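To: sim-team list
From: Osagie
Date: Jan 17, 2026
Subject: Re: door task, what do we submit

On the Bostell list someone wrote:

> Can whoever ran the house sim this week please post where we are?
> The Follon people want a task name from each club and we still
> have "door (maybe)" on the form. Also is the 20 point bonus for
> using both arms real or did we make that up?
>
> And please dont change the start pose again without saying so.

Sorry, meant to answer this sooner, only have a few minutes before my bus.

Bonus is real. 20 points, both arms, but the second arm has to do something useful and the judges decide what useful means. Page 10 of the rules. Read it before arguing with me pls.

Where we are: door task in the house, the one with the bathroom at the back. Right arm on the door, left arm up. Left is not doing much yet in our code, it just holds its pose. Torso camera for most of it.

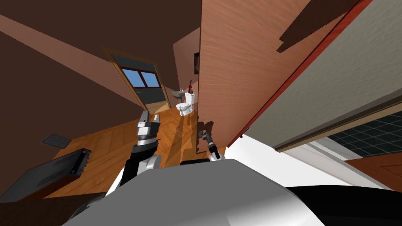

Torso camera, right gripper down by the door.

Things I know are wrong:

– the view is tilted and half the scripts assume level. If you are picking pixels by hand, stop, use the transform in Plalbridge (our branch, not the main one)
– shadow from the door lands on the floor and the edge finder likes the shadow better than the door. Try it with shadows off first, then on
– log file is 1,132 lines for one run, most of it the same warning. Somebody please fix the warning

On the gripper view, I would leave it out of the policy for now. When the fingers are open with nothing in them it is mostly plain brown, and there's not much for the matcher to grab on to. We could go back to it in June if we get that far.
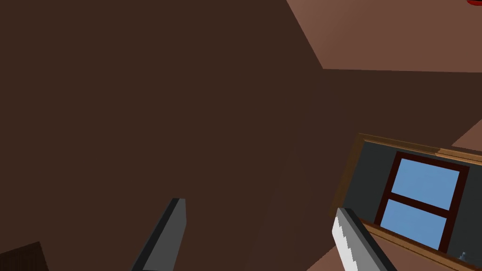
So for the form: put "door, two arms". If we cant get the left one doing something by the deadline we drop to one arm and lose the bonus, they let you change down but not up. I asked.

Start pose – yes that was me, sorry. I raised the left arm so it stays clear of the right one on the turn. Its in the config now with a comment. Old one is still there under the old name if your stuff depends on it.

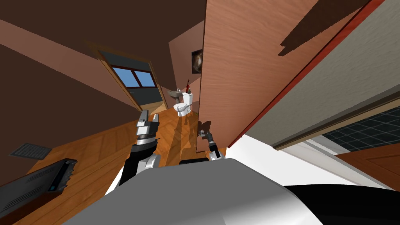
Need 2 people for the next session, one to run and one to write down what happens, because the notes from last time are useless (mine too). Bring your own laptop charger, the lab ones have walked off again. If you have never run the house sim, pull the branch before you come, the assets take forever on the lab wifi.

Also the red strip along the door edge is a really good color target, I think we should use it instead of the wood. Havent tried it. Someone try it and reply here, not in the chat, I lose things in the chat.

ok bus

Osagie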